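Kukden Reading Rooms
Progress report to the Ugwu Fund
Jul 15, 2019

In this period we opened the reading room in Sorkach and continued the work in Prirkik. Both rooms are now open five days in the week. In Sorkach 26 families have signed for the lending cards, and we expected less for the first months. The most borrowed are picture books and the school readers for the second grade.

The Prirkik room had a difficult spring. The roof was leaking over the back wall and we moved all books to the hallway until the repair was finished. Three boxes were damaged and we have written them off. The cost of the repair was paid from the reserve line, as we agreed with you by letter.

Evening reading for parents started later than in the plan. The room was free only after the school exams, so we held three evenings and not five. We will do the other two before October.

For furniture we have spent less than the budget - most of the desks and shelves were given by a school which closed.
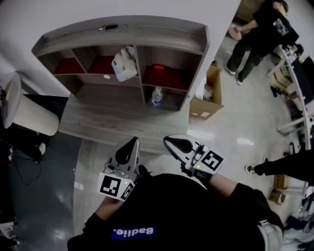

The money left on this line is enough for 30 chairs of the small size, and we ask your permission to use it in this way. We also ask to move the date of the final report to the end of October, when the accounts of both rooms will be closed.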